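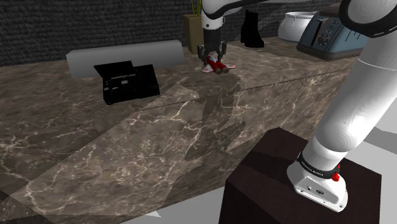
Call for Participants: Leveling Comparison on the Butville Control Network

The Oksanen Institute of Geodesy invites licensed surveyors, survey technicians and graduate students to take part in a field comparison of leveling methods. The work will be carried out on the Butville control network in May.

Purpose

The study will examine how instrument choice and observer practice affect loop misclosure over moderate distances. Each participant will run the same closed loop twice, once with an optical level and once with a digital level, and will submit the full field book for both runs. Adjustment of the observations will be performed at the Institute. Participants will receive their own adjusted heights and a summary of the group results.

Who may apply

We are seeking 20 observers. Applicants should have completed at least one leveling project of their own and should be able to reduce a page of field notes by hand. Students must include a short letter of support from an instructor. Applicants who helped set the Butville benchmarks are not eligible.

What is involved

Participation requires 4 days in the field, preceded by a half-day briefing at the Skolla field station. The loop covers nearly 50 benchmarks, some of them on steep ground. Teams of 2 will be assigned by the Institute — requests to work with a particular partner will be considered but cannot be guaranteed. Rods, tripods and levels will be supplied. Participants may bring their own level if it has a calibration certificate issued within the past year.

Lodging in Clendia and daily transport to the network are provided. A daily stipend will be paid after the field books have been received in full.

How to apply

Send a one-page statement of experience, a copy of any current license, and one sample page of leveling notes to the Institute's field office. Incomplete applications will be returned without review. Observations will be published without the names of the observers.

Posted 2025-09-21

Contact the field office | © Oksanen Institute of Geodesy | Back to top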